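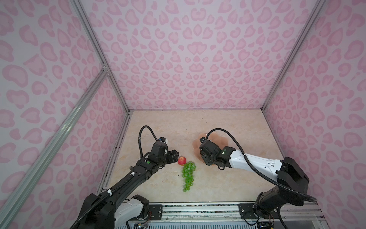
Review: Erkuvard league management service

Reviewed for the Student Sport Office. Last updated 7/5/23.

Summary of findings

Erkuvard is a web-based service for running amateur and recreational sports leagues. It is published by Plaludent and sold on an annual licence to universities, colleges and larger community clubs. The Office used it for a full season of intramural football, netball and indoor hockey, from November until the end of the spring programme. It is recommended for institutions that run several leagues at once and have at least one member of staff able to give time to the initial set-up. It is not recommended for a single club with one weekly fixture.

Overall rating: 4 out of 5.

Background

Intramural sport at the university is open to all registered students. Some 4000 of them took part in at least one organised fixture during the year under review. Until last autumn, fixtures were drawn up on spreadsheets, results were sent in by email, and league tables were posted on the sports hall noticeboard and the Office web page. Errors were frequent. Two teams were on one occasion given the same pitch at the same hour as a third, and disputed results could take weeks to settle.

The Office had previously tried Wibisono, a service designed chiefly for tennis and squash ladders. It handled individual sports well but could not cope with squads whose membership changed from week to week. Erkuvard was chosen in its place after a short comparison, in which Trikis was also considered.

Setting up a season

The set-up process is thorough and rather slow. The administrator enters each venue, its available hours, the length of a match and the number of teams, and the service then proposes a full fixture list. Venues may be shared between sports, and the service will refuse a booking that clashes with another. This feature alone removed most of the complaints received in earlier years.

Examination periods, reading weeks and public holidays must be entered by hand. The Office would welcome a means of importing these from an existing calendar. It should also be noted that once a fixture list has been published, a change to the match length requires the whole list to be drawn up again. New administrators should settle this point with venue staff before they begin.

Team registration is carried out by captains. Each captain receives a link, enters the team name and invites players, who confirm their own details. Players may belong to one team in each sport. The rule is applied automatically, although an administrator may set it aside, for instance where a goalkeeper is lent to a side that would otherwise forfeit.

Use during the season

Captains enter the score after each match, and the opposing captain is asked to confirm it. If no reply is received within two days the score stands. Where the captains disagree, the match is marked as disputed and passed to the Office. Very few matches reached this stage, and those that did were dealt with on the basis of the referee's card.

League tables are updated as soon as a score is confirmed. They may be sorted by points, goal difference or goals scored, and the order in which tied teams are separated can be set for each sport. The netball league, which awards a bonus point for scoring at least half the goals of the winning side, needed some care here. The bonus point rule was not among the standard settings, but it could be added through the custom scoring page without assistance.

Postponements are the least satisfactory part of the service. A postponed match is moved to a holding list and does not appear in the public fixture list until a new date has been found. Several captains took this to mean that the match had been cancelled. A simple notice on the team page would prevent the misunderstanding. 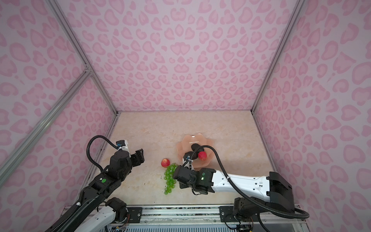

Scalloped bowl on a marble-patterned tabletop.

The mobile site

There is no separate app. The mobile site opens quickly and shows a player's next fixture, the venue and the current table on one screen. Availability can be marked with a single tap, and captains reported that they knew the size of their squad earlier in the week than before. The text on the results page is small, and the pale grey used for past fixtures is difficult to read outdoors. The size can be increased in the settings; the colour cannot be changed.

Messages to players are sent by email only. The Office understands that text messages are available on the higher licence, which was not tested.

Support

Requests for help were answered by Plaludent within one working day, with the exception of the first week of term. Replies were courteous and dealt with the question asked. The written guide is clear on registration and fixtures but brief on disciplinary records. Staff had to work out for themselves how a suspension is carried over from one league to another.

Cost

The licence taken by the Office costs £900 a year and covers any number of sports, teams and players. There is no charge to students. Trikis was cheaper at the level of a single league, but it charges for each additional sport and would have cost more across the full programme. Institutions with only one or two leagues may reach a different view.

Points in favour

Reliable handling of shared venues
Scores confirmed by both captains
Flexible scoring and tie rules
One price for all sports

Points against

Slow initial set-up
Postponed matches hidden from the public list
Poor contrast on the mobile results page
Limited guidance on suspensions

Recommendation

The Office has renewed its licence for the coming year and will extend the service to the basketball and volleyball leagues. Departments and halls of residence that run their own tournaments may ask to be added to the existing licence at no cost to themselves. Requests should be sent to the Student Sport Office before the end of the summer term and should state the sport, the expected number of teams and the venues required. Captains from the past season will keep their accounts, but must register their teams again.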